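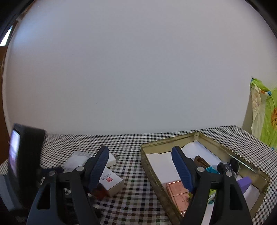
I've had the new Orkik record on since Thursday and I'm still not bored of it! It's called Kenia, it runs to 44 minutes, and I'd say the first half is the best thing they've put out so far.

If you don't know them, Orkik are a duo who make slow, warm electronic music with a lot of clarinet in it — far nicer than it sounds, I promise. I found them through a tiny label called Inus, who pressed 428 copies of the first album. I've got number 16 and I'm daft enough to be proud of that.

The song to start with is Głowacki. It opens with a drum loop that keeps tripping over itself, then the clarinet comes in very low and the whole thing suddenly makes sense (I played it four times in a row while making tea). The singing is better this time too, closer and less covered in echo.

Side 2 sags a bit in the middle, mostly because there are two long quiet tracks next to each other. But then the closer arrives, all handclaps and organ, and I forgive everything. They're touring in July and I've already got my ticket.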